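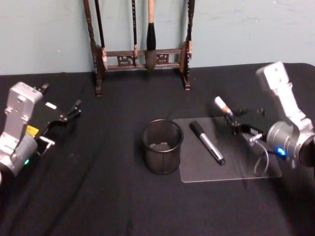
Page last changed: October, 16:48

Members' Forum > Equipment and Services > Under Review
Thread: Zastia two-arm bench kit, desk-tidying package — assessment before purchase
Status: open to registered institutions

furkholm_teaching_lab (original post)
The Furkholm teaching laboratory has the Zastia bench kit on trial and is required to give a recommendation to its purchasing office before the end of term. We should be grateful for the views of other institutions that have used it.

The kit consists of two arms with parallel grippers, a controller, and the desk-tidying package, which is sold separately. The price quoted to us is 3,744 for the arms and controller and 1,353 for the package, before tax. Our bench is laid out with a calligraphy set: a carved wooden brush rack, a wire-mesh cup, a clear acrylic board with a marker pen on it, and brushes of several sizes. The task under assessment is the transfer of a small brush and the marker to the cup.

Our findings so far are as follows. The grip on slim handles is satisfactory. The right arm is able to hold a small brush upright by the handle with the bristles clear of the fingers, and our art department regards this as essential. Set-up took one working day. The printed manual is adequate, although the section on spare parts is out of date.

We have two reservations. The cable beneath the gripper hangs lower than we would like over the work surface, and the package licence is tied to a single controller.

mesh_and_rail
Thank you for a clear account. This college has had the same kit in service for two terms. We would support the purchase of the arms but not of the package. The routines it contains can be written by a competent technician within a week, and the licence condition mentioned above caused us real difficulty when our controller was replaced.

adjei_workshop_desk
The Adjei workshop takes a different view. We do not have a technician with a week to spare, and we suspect that many departments are in the same position. The package was in use here on the second day. It should be judged against the cost of staff time, and on that basis we consider it fair value.

mesh_and_rail
That is a reasonable point for a small department. I would still ask any buyer to obtain the licence terms in writing. Ours were described one way by the sales office and another way on the invoice.

north_bench
May I ask about the black cloth? Zastia's own guidance recommends a plain matte surface, and we had been told that a loose cloth was unsuitable because the fingers may catch in it. We use a rubber mat.

furkholm_teaching_lab
The cloth is our own choice. Reflections from the bare bench top were troublesome in the afternoon. The fingers have caught in a fold on two occasions, both times when the arm was reaching for an object lying directly on the fabric. Objects resting on the acrylic board have given no such trouble. We shall try a mat and report the result.

north_bench
Please do. I should add that clear acrylic was the weak point in our own trial. The arms had no difficulty with an opaque tray in the same position, but the edge of a clear board was often misjudged, and the gripper came down upon it. Zastia's support desk acknowledged this and advised us to put tape round the edge.

adjei_workshop_desk
We have not seen this fault and we use clear board every day. It may depend on the version supplied.

north_bench
It may. Ours was supplied last October. I do not think a buyer should have to apply tape to make a product work, whichever version is sent.

quiet_procurement
A question of method, if I may. Has anyone compared this kit with the Markovitz single-arm unit? For moving one brush into one cup, a second arm seems a considerable expense. In many of the trials described here I suspect one gripper stands open while the other does the work.

mesh_and_rail
We tested the Markovitz unit for 48 hours. It is well made and quieter. It cannot steady a cup while placing something in it, and a wire-mesh cup is light enough to tip. The second arm is there for that purpose. If your cups are heavy, or fixed down, the single arm would be sufficient.

quiet_procurement
Understood. I remain unpersuaded that steadying a pencil cup justifies the difference, but I accept that it is a real limitation.

furkholm_teaching_lab
We are obliged to all who have replied. Our draft recommendation is now to buy the arms and controller, and to defer the package until Zastia confirms in writing that the licence may be moved to a replacement controller. The adjei_workshop_desk position will be recorded as a dissenting view with its reasons. The trial with the mat will go ahead, and a second one with tape on the board.

adjei_workshop_desk
We are content to be recorded in those terms. Please note also that Zastia will extend a trial by 16 days on written request, should the licence reply be slow in coming.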